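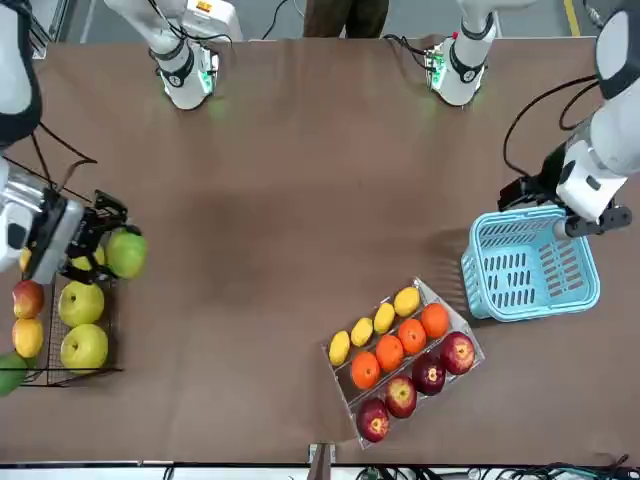
When a local economy turns down, the first thing councils measure is unemployment, and the last thing they measure is what people have stopped buying. I think this is the wrong way round. A family can stay in work on paper and still lose a third of its hours, and that shows up in the kitchen long before it shows up in a table of figures. Two large pears in a wire basket are a small purchase, but fresh fruit is one of the first lines to come off the list when the rent goes up.

I have lived in Grastberg since before the Flisness works cut its shifts in March. The works did not close, so there was no emergency fund and no visit from a minister. It moved 400 people on to shorter weeks. Most of them are in the rented streets east of the railway, where families had very little put by. Many had arrived from abroad within the last ten years and were the last hired.
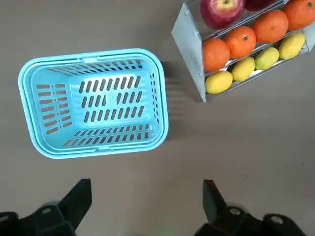
A light blue plastic basket with slotted sides.

The town's response was a hardship grant. To get it you need 8 weeks of payslips, a tenancy agreement in your own name and an online account. Anyone paid by an agency, sharing a house or waiting on papers falls at one of those. Haris Arain, who helps people fill in the form at the library, told me that of the first 40 he sat down with, only 4 had everything it asked for. 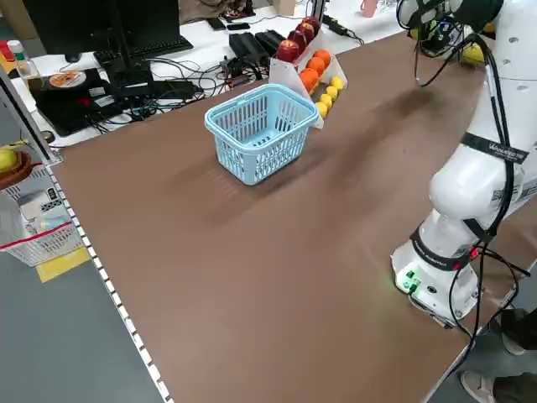 People defend these rules by saying public money has to be protected. I agree that it does. But the sums are small, and checking each claim costs staff time that the council does not have. A flat payment to every household in the affected streets would reach some people who could manage without it. I would accept that. The present scheme misses far more of those who can't manage.

There is also the matter of who gets asked. The consultation ran on weekday mornings, in English only, at the far end of town from the people it concerned. 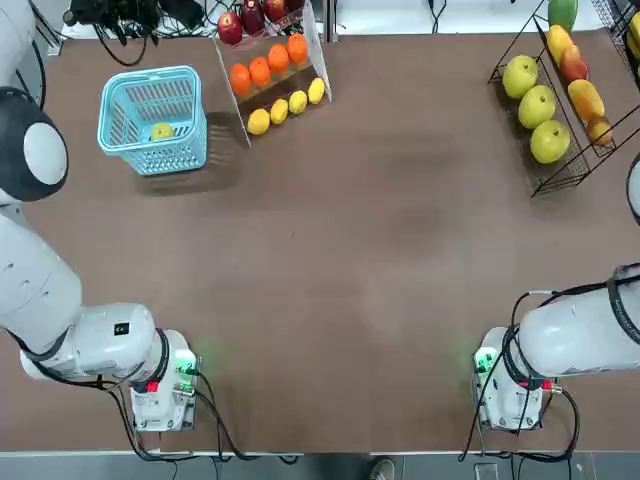 The scheme comes up for review on 21st June. I would like the council to drop the tenancy rule, accept a letter from an employer in place of payslips, and hold at least one evening meeting east of the railway, with interpreters. The school hall on Malik Street is free most nights.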